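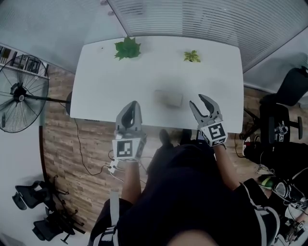
Every January the same advice comes back: buy a capsule wardrobe, 15 pieces, and you'll never stand in front of the closet again. I've read enough of these lists. A few doubts.

3 Jan 2020

1/ The list from Ramska wants you to own a camel coat, a white shirt, two pairs of black pants and "one statement scarf." Guess who sells all of those. Bought new from them, the set comes to $1,980. That's a lot to pay for owning less.

2/ I'm told it pays off in "cost per wear." Fine, but the math always assumes you wear the coat three winters in a row and it doesn't pill. My Ramska cardigan pilled at the elbows by February.

3/ Layug does the same thing with a quiz. I took it twice with different answers and got the same beige trench both times. So what was the quiz for?

4/ Brândușa Pîrvu did alterations for years and she looks at the seams first. She turned a $486 Lunska blazer inside out for me and found a glued hem. Glued! The lining was nice, I'll give them that.

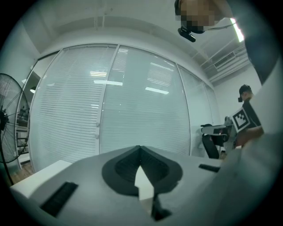 Black fan on the left, gray housing up front.

5/ "Neutrals go with everything." They go with other neutrals. If half your closet is green and rust, a greige sweater is one more thing that doesn't match.

6/ Somebody will say Furnatent is different. Maybe. Their pants have real pockets and a seam you can let out. They also claim 3,000 five-star reviews, and the ones I read mostly talk about fast shipping.

7/ What I'd want from one of these guides — a photo of the same clothes after a year of washing. I've never seen one. I've seen plenty of linen on white hangers.

8/ Before you order anything, wear what you already own for a month and write down what you reach for. Mine was one pair of jeans, a navy sweater and some ugly boots. No guide would have picked the boots.

9/ And if you already bought the 15 pieces, check the return window tonight. Ramska counts from the day it ships.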